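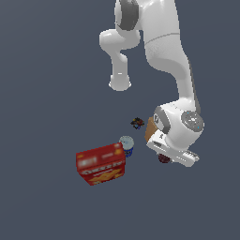

Bridgate Community Forum > Housing and Utilities > Water bill doubled, meter or leak?

atieno_s
Tuesday, February 25, 2020
Opened my water bill this morning and it says 2,656 gallons over the usual for the quarter. Two adults in the house, no pool, no sprinklers running in winter. The city says the meter is fine and I should look for a leak. Where do I start?

magesa_w
Toilets first. Put food coloring in the tank, wait 40 minutes without flushing, then look in the bowl. If there's color, replace the flapper. Any hardware store has them.

ChepO
I would read the meter first. Shut off everything in the house, write down the numbers, go to bed, read it again in the morning. If it hasn't moved, you don't have a steady leak and you can stop taking toilets apart.

magesa_w
A flapper can leak on and off. Ours on Stindham Road passed the overnight test twice and it was still the toilet.

ChepO
Then do both. But the meter costs nothing and tells you more.

jzacharias
Check whether the last bill was an estimate. If they guessed low in the fall, the real reading now catches up and looks like a leak. There should be an E next to the number.

atieno_s
No E on this one. The one before it does have an E, I never noticed that. Did the toilets too. Upstairs is clean, downstairs turned light blue.

magesa_w
There's your leak.

jzacharias
Part of it, maybe. I'd still call and ask what the actual reading was last summer. They took 2,225 gallons off mine after I asked — took three calls.

subira_m
I don't think they do that anymore. They told me an estimate gets corrected on the next bill and that's the end of it.

jzacharias
Depends who picks up. Ask for billing, not the front desk.

atieno_s
New flapper is in and the meter didn't move overnight. Calling billing tomorrow, will post what they say.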